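Speaker notes – "Sharing the Kiln Without Sharing a Headache"
Drarnmont Clay Studio, open evening for members and renters
Last updated: 24 November 2024

Hi everybody, thanks for coming out. (Wait for the chairs to stop scraping.) I'm Bảo Lại, I've been firing kilns here long enough to have ruined other people's pots as well as my own, and tonight I want to talk about shelf space. I know, thrilling. But it's the thing I get the most emails about, so let's just do it in one room with snacks.

Quick show of hands – who has had a piece sit on the greenware rack for more than three weeks? Okay. And who has emailed me about it? Same hands, great.

So the way we've been doing it is first come, first fired. You put your stuff on the rack, you write your name on a scrap of tape, and when there's enough for a load I load it. That was fine when we had 27 members and most of you made mugs. Last February I went through the rack and wrote down everything on it, and there were 212 pieces waiting. The kiln takes what it takes. Tall things are the trouble! One person brings in a floor vase and suddenly I've got a whole layer of air with a vase in it.

(If Kollora people are in the room, thank them for the lend of their test kiln during the element repair.)

What we're moving to is half-shelves. You book a half-shelf in a firing, the way you already book a wheel. Each half-shelf has a height, either short or tall, and tall costs you two bookings. You can split one with a friend, you can trade, you can give yours away. I'm not going to police any of that, please don't make me.

The booking sheet goes up on the first of the month. It'll be on paper by the sink and also in Prundorex, for those of you who already use it for the wheels. If the two disagree, the paper wins. I've been burned by that before and I'm picking a side.

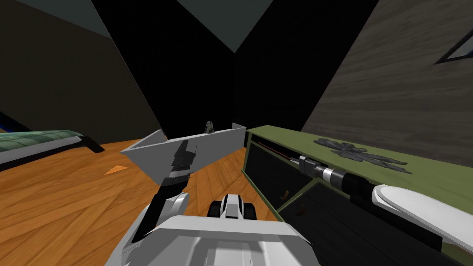

Slide 6: floor, corner and the long green cabinet

Okay, next, glaze. I want to slow down here. (Drink water.)

Every kiln shelf we own has been ground down at least once, and you can see on a couple of them where somebody's runny blue went straight over the foot and kept going. A quarter inch bare at the bottom of the pot, please. If it's a glaze you've mixed at home, make it half an inch and put it on a cookie. Cookies are in the coffee can, they're free, use two if you're nervous. If you don't know what a cookie is, come find me after and I'll show you, it's a flat bit of clay and it has saved more shelves than I have.

Home glazes also need a test tile before they go on a real pot. One tile, fired here, to our cone. I had a long talk with one of our newer members, who makes those lovely big moon jars under the name Từ, and the tile rule came out of that talk. The glaze had been perfect in a different kiln. In ours it went to about the thickness of soup. So tiles, please, and they ride free in any load with a gap.

(Pass around the bad tile. Get it back this time.)

Money, because somebody will ask. The new elements, the thermocouple and the shipping came to $1,469, and that's paid. Firing fees are not going up over it. A short half-shelf will work out close to what most of you pay now by the piece. If you mostly make one enormous thing a year, yes, you'll pay a bit more, and I'm sorry, but you've had a bargain for ages and I think you know it.

Unloading! I open the kiln, nobody else does, even a crack, even if it's your wedding bowls. I'll post when a load is out. You've then got two weeks to pick up. After that it goes on the giveaway shelf – and yes, I do mean it this time. I boxed up 104 abandoned pieces over the summer and I carried every one of those boxes down the stairs.

Things people have asked already, in case they come up:

Can I reserve a whole firing? Yes, with a month's notice, and you help load it.

Do students in the evening class need to book? No, the class has its own shelves and the teacher sorts it out.

Raku? Outside, spring, separate talk. (Do not get drawn into raku.)

That's most of it. There's a sign-up sheet going around for loading lessons, four people at a time, wear clothes you hate. Questions now, then the glaze swap starts at the back table. Bring your own lids.

Related talks
Wedging for people with bad wrists
What we reclaim and what we throw out
Mixing your first glaze, notes and recipe sheet
Pricing your pots for the Drarnmont winter sale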